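The cup that waits for us

3 min read

When I moved to Pernirov, I learned that people here drink coffee while they walk. In my town we sat down for it, even if only a short while. Now I also carry a cup with a lid, and I am not proud of it.

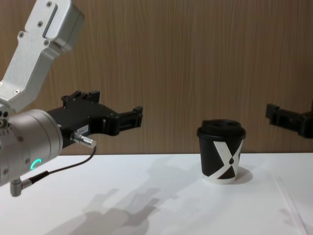
A black takeaway cup with its lid, on a white table.

I started to count mine in May and stopped at 275, with shame. Each one served me for a few minutes. I don't blame the cafés. The lid is a clever thing, it saves my shirt on the tram. But a clever thing can still make us careless, and I think we forgot how to ask for a normal cup – the heavy one, with a handle.

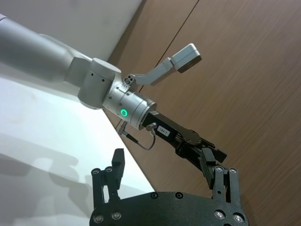 Zemley wrote to me after my last column that a mug is fine for people who have time, and that a nurse on night shift has none. I accept this. My opinion is for the rest of us, who are only pretending to hurry.

At Lepik, the small café near my work, you can leave your own mug on a shelf. Mine is there since winter, between two much nicer ones.
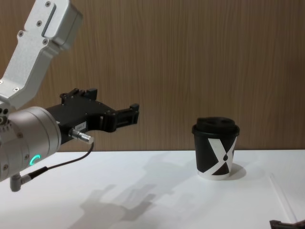

On some mornings I still take the paper one, from habit. Then I drink it at my desk, sitting down, and the mug stays on its shelf at Lepik.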